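Do You Need a Four-Week Desk Reset?

Every August the same mail shows up at work. A firm called Karkstead would like to sell our office its Desk Reset, a four-week course in clearing your work surface and, by way of that, your head. The price is 500 dollars a group. Usberg has one too, with a workbook.

I read the Karkstead brochure twice. It says 93 percent of people who finished felt "more in charge of their day." Finished is the word to watch. It doesn't say how many started, or who asked them, or whether the boss was in the room at the time.
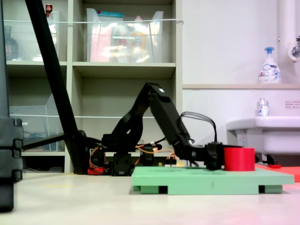
What the course tells you to do

Week one, you take everything off the desk. Week two, you put back only what you used. Weeks three and four are mostly talking about weeks one and two -- I am being kind here. Chidubem Osagie in our Magesa office went through it last September and says his desk looked great until the first big order came in. Then the paper was back, and so was the mug.

He did keep one habit, which was to give each job its own spot and leave it there overnight. He got that from his mother, and she charged him nothing.

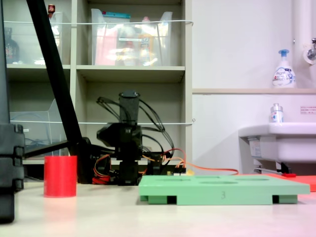
Is the Pisach office signing up?

We haven't decided, and I'd like to see the drop-out numbers first. I wrote to Karkstead to ask for them and got back a second copy of the brochure.

If you took the course and it stuck, write in and tell me what your desk looks like now. Send word on the bad weeks too.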